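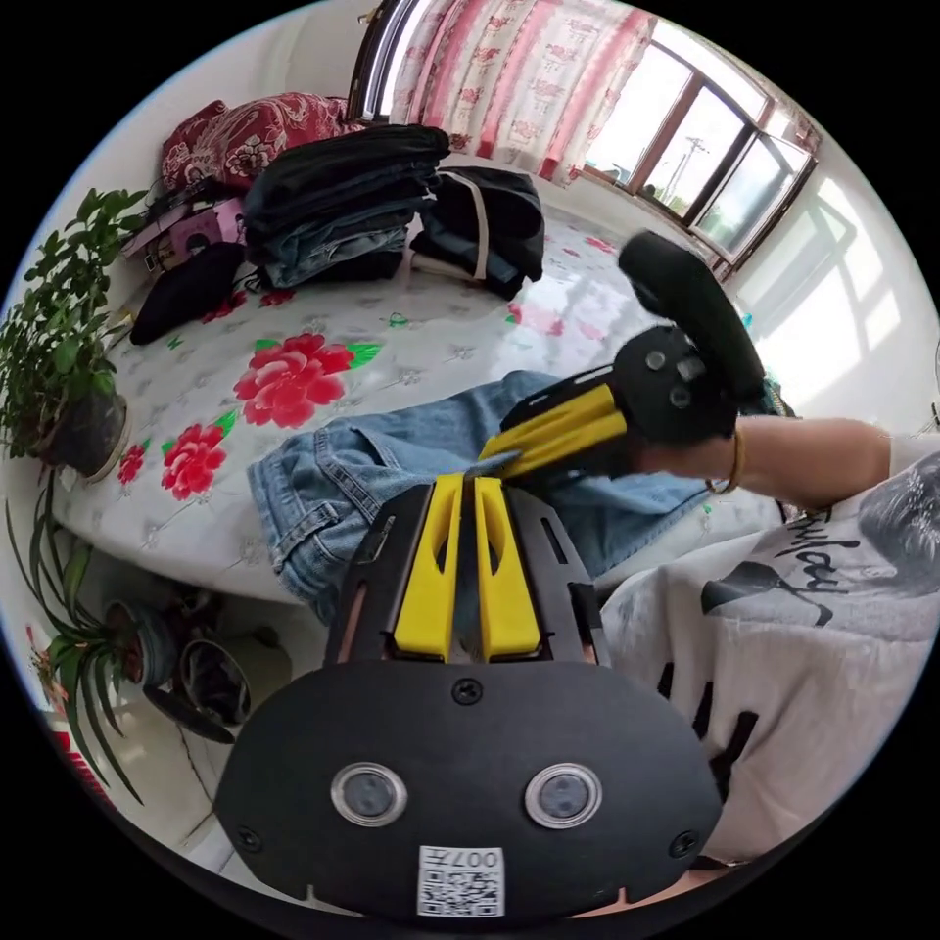 Evaluating a garment-handling policy from handheld gripper recordings: split by episode or by home?

Posted by Vy Tiêu in Data Collection and Evaluation

I would be grateful for guidance on a matter of method before our group submits its internal report in October.

Our project, Gisside, trains a two-arm policy to pick up, spread and fold everyday clothing. All training data comes from people using handheld grippers in their own homes, with a camera on each gripper. No robot is present during recording. The collection consists of 1,195 episodes from 4 homes. The garments are divided into 7 classes, of which jeans and other long pants form the largest. Each episode is one garment handled from start to finish, and an operator will usually record many episodes on the same bed before moving on to another surface.

In our first evaluation we assigned episodes to the training and test sets at random. The offline action error was low, and we were satisfied with it. A reviewer within our institution then asked us to withhold one entire home and repeat the exercise. The error on the withheld home was 43 percent higher than on the random split. The same policy run on the robot also did noticeably worse on a bedspread with a large printed pattern than on a plain one, although we have few robot trials of either kind and do not wish to make much of this.

I should like to ask the following. Which of the two figures should be reported as the main result? Is there an accepted way to decide how much of the difference is due to the background and how much to the garments or the operator? Finally, in many recordings the operator's arm and the other gripper enter the view. Should those areas be masked before training? 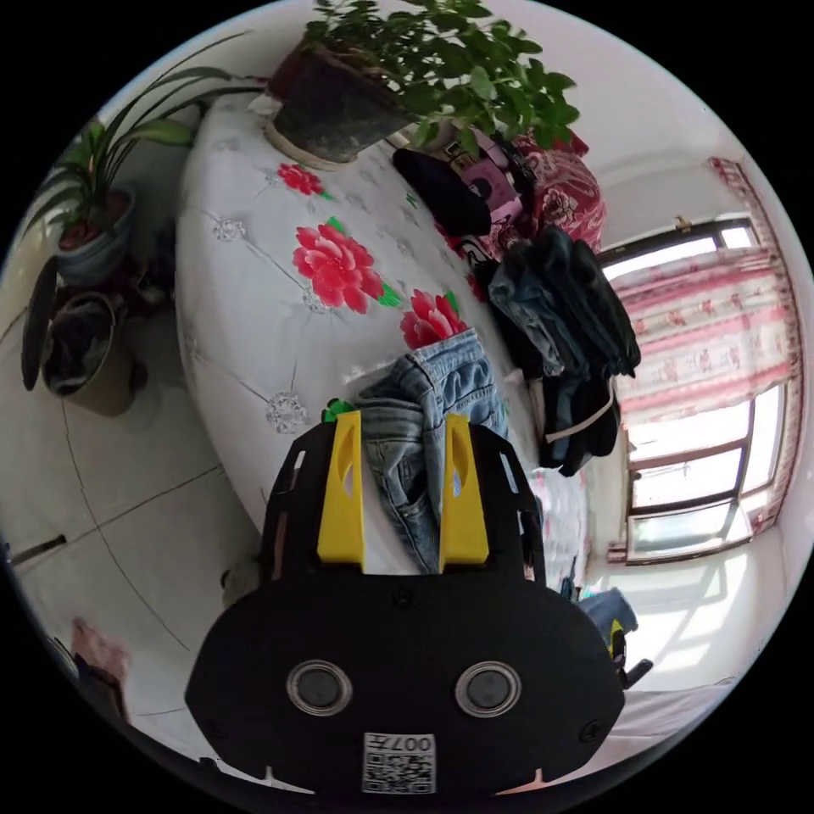 View past the fingers to light-blue jeans, with the bedspread behind.

For completeness: the cameras use wide lenses, so a good deal of the room is recorded in addition to the garment. Position tracking is computed from the same video. We have not applied any cropping.

Olga Farías
Accepted by the poster

The figure for the withheld home should be the main result. The random split may be given next to it, provided that it is clearly named as a test within known rooms. Episodes recorded one after another on the same bed share lighting, bedding, operator and very often the garment itself. If some of them fall in training and the rest in the test set, the test set is no longer independent in any useful sense.

With 4 homes you are able to withhold each in turn, and I would advise doing so. Report all of the results individually as well as the mean. One home may be unusual in some respect, and a single withheld home gives the reader no means of judging this. Please do not attach a confidence interval computed over episodes. The unit of variation that matters in your claim is the home, and you have very few of them.

As to the cause of the difference, the collection you have cannot separate background, garment and operator if each home had its own. You would need a small additional set with a crossed design. The procedure used in our laboratory is as follows.

Select a few garments and take the same ones to every home. Record them on the existing bedding and again on a plain sheet brought for the purpose. Have one operator travel to all of the homes, and let the resident operator record the same garments. Keep this set out of training entirely.

The comparison between bedding and plain sheet, with garment and operator held fixed, will tell you most of what you wish to know about background. Pay particular attention to the points at which the fingers close. In our experience the average action error hides the failures of interest. A policy that follows the approach correctly and closes two centimeters from the hem will score well on average and will not pick up the garment. We therefore mark the grasp moments by hand and report the error in a short window before each one - it is slow work, but it changed our own ranking of models.

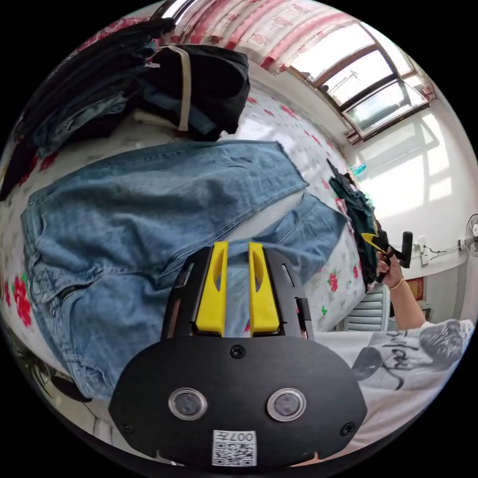 Jeans spread flat on a patterned sheet, with the second tool on a dark green garment at right.

On masking, I would leave the other gripper visible. The robot will have a second gripper in a similar place, and its position is useful to the policy when the two sides must act together. The forearm and clothing of the operator are a different matter, as the robot has neither. We trained with and without a mask over the person and found a small benefit from the mask, within the range we see between training seeds. I would run the comparison once and keep whichever arrangement is simpler to maintain.

If you do mask, apply the mask after position tracking has been computed. Furniture, window frames and similar fixed items are what the tracking depends on. The same caution applies to cropping.

Koren

Agree with the above regarding the split. I would add that garment identity needs to be checked separately. In our data one pair of pants had been recorded in two homes under different labels, and it went unnoticed until the withheld-home result looked better than expected. A table listing garment, home, operator and episode count would be sufficient.

Hà

We use random background replacement during training and do not see this problem any more. Recommended.

Comment by Olga Farías on the reply from Hà

Could you state whether this was measured on a withheld room? Background replacement requires a segmentation of the garment, and in our trials the segmentation was least reliable at frayed hems and folded edges, where the grasp takes place. I would hesitate to recommend it without that information.

Comment by Vy Tiêu

My thanks to all. We will withhold each home in turn and have requested time for the crossed set. The garment table has been started, and one duplicate label has already been found. It concerns two homes, so the withheld-home figure quoted in my post will need to be computed again.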